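Adholm Two-Drawer Side Table: Seven Months In
Posted 08/07/2022

I bought the Adholm side table back in December, when our old one finally gave up (the leg had been glued twice and I didn't have the heart to do it a third time). I'd looked at the Ekska as well, and liked it, but it was taller than the arm of our couch and I knew I'd be reaching up for my coffee every morning like a kid at a counter. The Adholm is 18 inches wide and sits just a hair below the armrest, and that settled it for me.

It came from Howlader, the furniture store out in Bradside, flat in one box and heavier than I expected. Putting it together took me most of an evening, though I'll admit I stopped for supper and a phone call with my sister that ran long. The directions are all drawings, no words, and step four shows the drawer rails from an angle that made me put the left one on upside down. Once I'd fixed that, everything else lined up nicely and I only needed my own screwdriver for the very last bit.
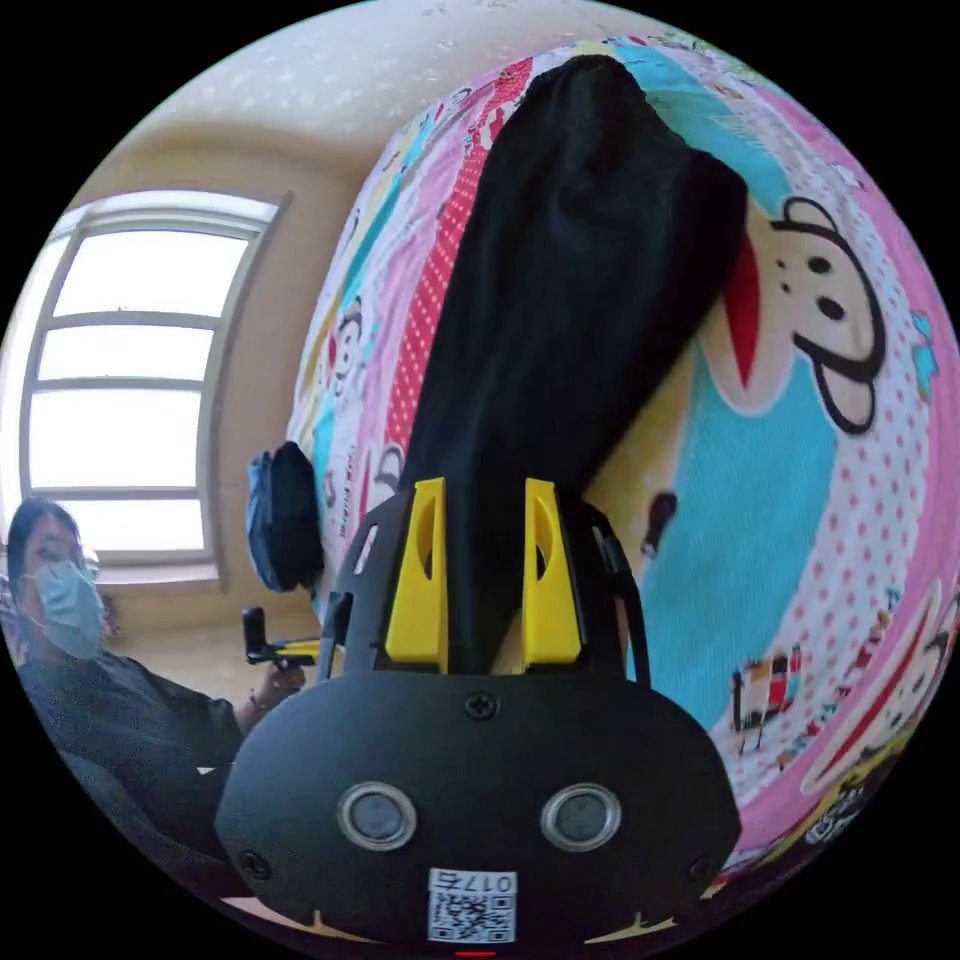
The drawers are my favorite part. They're deeper than they look from the outside, deep enough for a library book lying flat with the remote on top, and they close softly without any fuss. The bottom one did start to stick when the weather turned humid in June. I rubbed a little candle wax along the rail and it's been fine ever since, so I wouldn't let that scare you off!

As for the top, I've been harder on it than I meant to be. There's one pale ring from a mug of tea that sat overnight, and I haven't managed to get it out. My neighbor swears by mayonnaise for that sort of thing, but I haven't worked up the nerve. Otherwise it wipes clean with a damp cloth and still looks nice next to the lamp.

Would I buy it again? Yes, and I'm half tempted to get a second one for the bedroom, if Howlader ever has the darker color back in stock. Four stars, with one taken off for step four.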